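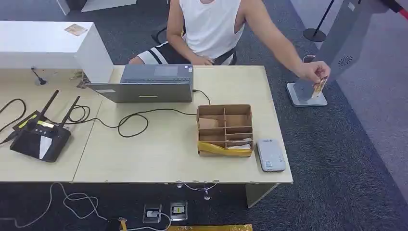
Words and pictures by Kanchan Awasthi
Posted March 29, 2025 in Gallery, Rornden project

Rornden is our attempt to teach a machine to work a front counter. It learns by being shown, so someone has to do the showing, over and over, with a card and a terminal and whatever dignity they brought from home. We are at 535 recorded examples. Dalal Majali, who runs the labelling side from the Wirnurton office, would like more, and would like them less alike.

The picture at the top is the card task. Card in the right hand, up against the terminal, left hand resting by the laptop. One presentation is one example. The dress code is shorts and a tank top if you want it to be, as the model has no opinion on shorts.

The terminal stands on the carpet on its own square base, to the right of the desk, so every example includes a reach out to the side. We tried it with the terminal on the desktop in October and got 133 very tidy examples of a person barely moving. Dalal kept them in a folder called "naps".

The cardboard organizer has six compartments and a strong personality. It holds the paper odds and ends, and the yellow tape around the front is part of its charm. A grant application once referred to it as a "modular fixture". We did not get the grant.

Router, two antennas, and the cable colony. Nothing on the desk gets straightened between takes. The colour of the carpet and the mess of the cords go into the learning along with everything else, and a system that only works on a clean desk will never work on ours.

The gap between the two desktops runs on the diagonal. I have asked for it to be closed. Dalal has asked for it to be left alone until the set is finished, and she has the spreadsheet.

Each session runs to 8 batches with a break after every 4, mostly for the shoulder. Labels get checked in Sketach the same evening, and anything where the card misses the reader is kept and marked as a miss. Those turn out to be my favourites. The next round goes to the Hodžić counter, where the chairs are worse.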